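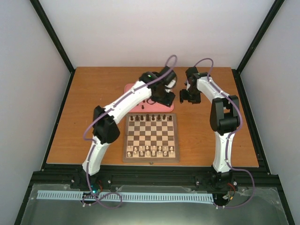 Prüfliste Kinderhochstuhl Vuria, Nachkontrolle nach dem Rückruf
Stand: 28. Februar, geprüft von Fouzia Ghauri, Ausgabestelle Ellau

1. Modellnummer unter dem Sitz lesbar: ja
Betroffen ist nur die Serie 311. Endlich ein Aufkleber, der das Abwischen übersteht!

2. Gurtschloss rastet hörbar ein: ja
Schönes, sattes Klicken. Bitte trotzdem an beiden Seiten ziehen, je fünfmal.

3. Schrauben der Fußstütze fest: nachgezogen
Links eine halbe Umdrehung Spiel. Den Schlüssel aus dem Nachrüstsatz nehmen, der alte rutscht ab.

4. Klappsperre hält unter Last: ja
Die neue Sperre von Prasertsri ist wirklich ein Riesenfortschritt, da wackelt gar nichts mehr.

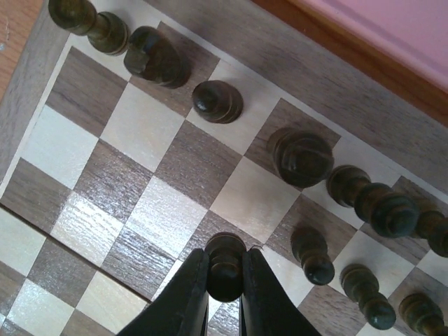

5. Kanten am Tablett ohne Grat: offen
Hinten rechts noch leicht rau. Tablett einbehalten, Ersatz bei Treststead bestellt, kommt im April.

6. Kleinteile und Abdeckkappen vollständig: ja
Alle Kappen sitzen, auch die unter der Lehne, die man so gern vergisst.

7. Rückrufkarte ausgefüllt: ja
Von 300 Karten sind 264 zurück, toll, dass so viele mitmachen!

Ergebnis: Freigabe ohne Tablett, Punkt 5 nachprüfen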